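Household Guidance: Laundry

Safe working with a two-armed household robot: baskets, stands and floors

The following guidance applies to homes, supported housing and shared laundry rooms in which a walking robot handles clothing. It supplements the maker's instructions and does not replace them. Supervisors should read it before the first session and keep a copy near the machine's charging point. 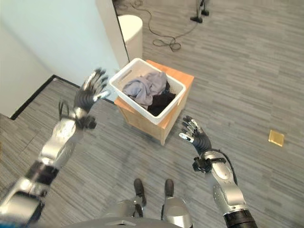
By Mhairi Forsyth, Domestic Standards Desk, Trakgate
Reviewed by Amparo Peñalver. Last revised in June.

1. The basket

Use a rigid basket with a thick rim and open handle slots. Soft bags and collapsible hampers change shape when gripped and should be emptied by hand. Clothing must lie below the rim, with no sleeves or cords hanging over the side. Light and dark garments may share a basket for carrying or folding practice, but are to be separated before washing in the usual way.

Check pockets before the basket is put out. Coins, keys and paper tissues remain the responsibility of the person who wore the garment.

2. The stand

Place the basket on a stable, flat-topped box or low stool. The top should be at least as wide as the base of the basket. Stands on castors are not permitted. A plain wooden cube is suitable provided that it does not rock when pressed at each corner; sand any rough edges, as splinters catch knitted fabric.

Leave a clear margin of 125 mm between the stand and any wall or skirting board.

3. The floor

Short-pile carpet and dry vinyl are both acceptable. Loose rugs should be rolled up and taken out of the room. Small flat objects are easily overlooked on a patterned carpet, and the supervisor should walk the full route before work begins.

Cables are to be kept out of the walking route. Where a lead must cross the floor, it should be covered with a low ramp and its position recorded on the room sheet.

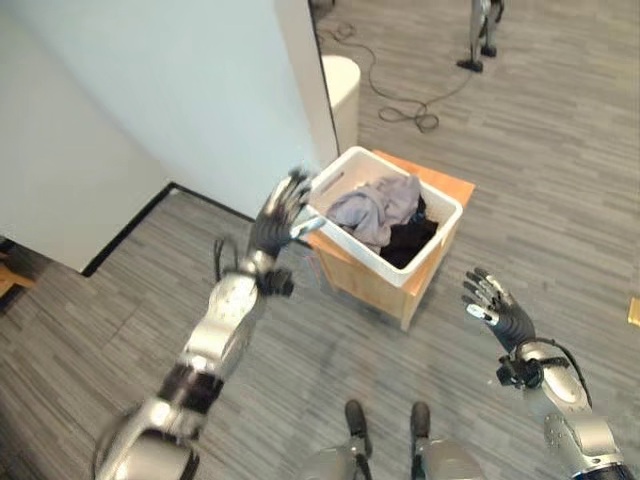 4. People and other machines

No person may reach into the basket while the arms are raised. The supervisor stands to one side, within reach of the stop control, and gives a spoken warning before approaching. Children and pets are to be kept out of the room until the arms have been lowered and the machine has been placed on hold.

Where 2 machines share a room, only one may handle laundry at a time. The other is to remain standing, on hold, and clear of the stand.

5. Hands and wrists

Inspect the fingers before each session for lint, thread and hair. Remove these with a dry cloth while the power is off. Wrist cables should move freely and must not be taped to the forearm. A frayed cable takes the machine out of use until it has been replaced.

6. Records

Note any dropped garment, tipped basket or use of the stop control on Form 586. After 3 entries of the same kind, suspend laundry work and contact the Standards Desk. Completed forms are kept with the room sheet.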